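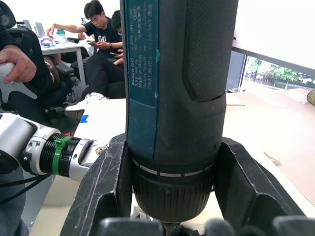 Anyone else fed up with "lifetime" guarantees on hand tools? I've been going through the small print on the Ratex driver set I bought in March and the "lifetime" is the lifetime of the product, which they get to decide. When it stops working, its lifetime is over. Lovely. I'd sooner have a plain little 3.6V Bosch with its torque collar and a normal shop receipt than a gold sticker promising me forever. Ratex want the original box, the receipt, a registration done within 90 days and postage both ways. Has anybody on here had a claim paid?

Posted by cleton_shed, 19:12

bluntchisel wrote:
I had one paid. Ratchet went, sent it off, new one came in a fortnight. Not Ratex though, and it was years back. I think you're being a bit hard on them. Registering takes two minutes.

cleton_shed wrote:
It takes two minutes if the site works. Mine asked for a serial number that isn't on the tool, the box or the leaflet. I rang and was told to use the barcode. The barcode has too many digits for the form. Draw your own conclusions.

mapledrawer wrote:
Same with Sekedance. Their clamps are "guaranteed for life against defects in materials", and a snapped handle was put down to "user force". It's a clamp. What other force is there? I patched mine up with tape in the end and wrote off the 47 quid. 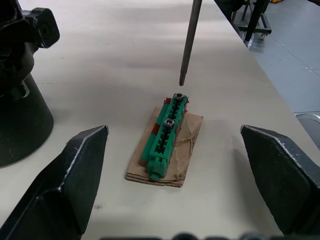
Fulgencio Llorente wrote:
You lot never read the exclusions before buying, then moan after. Wear, misuse, trade use, loss of finish, all listed. A guarantee that covered everything would double the price of the tool.

cleton_shed wrote:
Fine, but then don't print LIFETIME across the front in letters an inch high. If it's a two year guarantee with extra paperwork, say so.

bluntchisel wrote:
Fulgencio has a point about price. I've paid more for the name before and the steel was no better than market stall stuff.

mapledrawer wrote:
So we're paying extra for the promise AND it doesn't cover anything. That's worse!

The other one that gets me is scratches. Sekedance refused my neighbour's pliers over "surface marks consistent with heavy use". Every tool I own has shiny worn edges. That comes from picking it up.
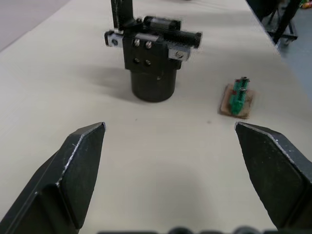 Ginette Lefèvre wrote:
Forget the maker and go back to the shop. Your contract is with whoever sold it to you, whatever the sticker says, and they'd much prefer you didn't know that. I got a refund on a drill that way with no box at all, only a bank statement.

cleton_shed wrote:
How long had you had it?

Ginette Lefèvre wrote:
Under a year. I wouldn't expect it to be so easy after five.

Fulgencio Llorente wrote:
Depends entirely on the shop. Try it with a marketplace seller and see how far you get.

cleton_shed wrote:
Mine was from a proper shop, so I'll take it in and report back. Not holding my breath.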